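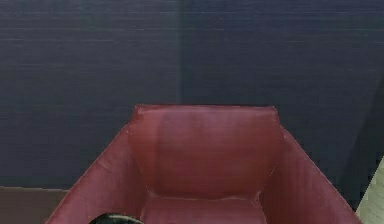
The Robot That Learned When to Look Again

Anyone who has hunted for a set of keys knows how it goes. You stand in a doorway, turn your head, rule out half the room in a second, and then waste ten minutes on the other half. Searching is mostly a matter of deciding where to point your eyes next, and we're so used to doing it that it hardly feels like a skill.

Robots are bad at it. Give one a map and a destination and it will drive there nicely. Ask it to find a vase somewhere in an apartment it has never been in, and it tends to fall into one of two habits: it spins in place taking in everything, or it rushes off toward the first thing that looks promising. A small lab called Skellov, in Nelivora, has spent the past year on a method that sits between the two, and I find it one of the most charming ideas I've come across in home robotics.

They call it Venter. The core of it is a running guess about how much the next view will teach the robot, compared with how much it will cost to get there. Every time the camera turns or the base rolls forward, the guess is checked against what really came in, and the difference is used for training. A view that changed nothing scores low. A view that opened up a whole new part of the home scores high (even if the target wasn't in it, a detail the team argued over for weeks).

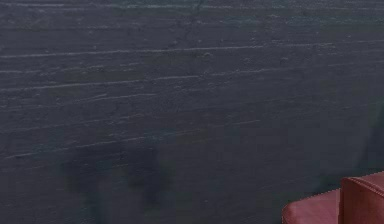
Training happens inside Kernis, the lab's own apartment simulator, where rooms can be rearranged overnight and a robot can bump into things all day without breaking them. The early versions were obsessed with texture. Anything rough or busy counted as new information, so the camera would drift toward it and stay there. A dark wall covered in pale scratches, with only a corner of reddish furniture showing at the bottom right, was just the sort of view the old system loved. Venter has learned to score it as close to worthless, and to treat that bit of furniture as the clue worth following: where there's upholstery there's usually floor nearby, and where there's floor there's somewhere to go.

I watched a long run of these searches side by side on a monitor at the lab, old method on the left and new on the right, and the change in manner is wonderful to see. The old robot stares. The new one glances, seems to shrug, and moves on!

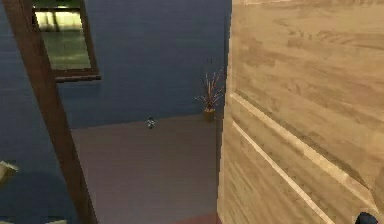
Beyond a half-open door in Kernis: blue wall, gray floor and a vase of dried branches.

Doorways are where Venter does its best work. A partly open door hides a lot and shows a little, and the sliver that does show can tell you plenty about whether it's worth going through. The team didn't write any rule about doors. They trained on 2,146 searches, and a habit appeared in the later ones: the robot slows near an opening, looks through the gap at one angle, shifts a little, and looks again. Two cheap looks, taken a short distance apart, tell it nearly as much as driving into the room would.

For the final test, the lab set up 113 searches in apartments the system had never trained on, with a limit of 32 looks for each. Only 6 ran out of looks before the target was found. The older method, given the same homes and the same limit, failed far more often, and many of its failures came within a few steps of the object it was after.
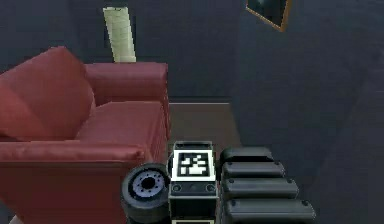
Colleen Brandvold
Contributing Writer, Robotics

What impressed me most was how the method copes with the robot's own body. With the camera tipped down, a wheel and the dark segments of the arm crowd the bottom of the view, alongside a module topped with a square black-and-white marker. A search system has to learn that these parts will be there again on the next downward look, and that seeing them says nothing new about the room. Venter picked it up early in training. Its scores for downward views dropped, then climbed back selectively, for spots beside large furniture where a small object could easily be tucked out of sight.

There are gaps. Kernis apartments hold still, and real ones have people walking through them. The simulated surfaces are softer than the real thing, and the team expects some of the learned judgment about walls and floors to need work when it meets an actual camera. Mirrors are a worry too, because a mirror can look like a very rewarding doorway.

Real-world trials are next, in a furnished test flat one floor below the lab. Skellov plans to keep the limit on looks exactly where it is, and to start with the smallest objects on its list.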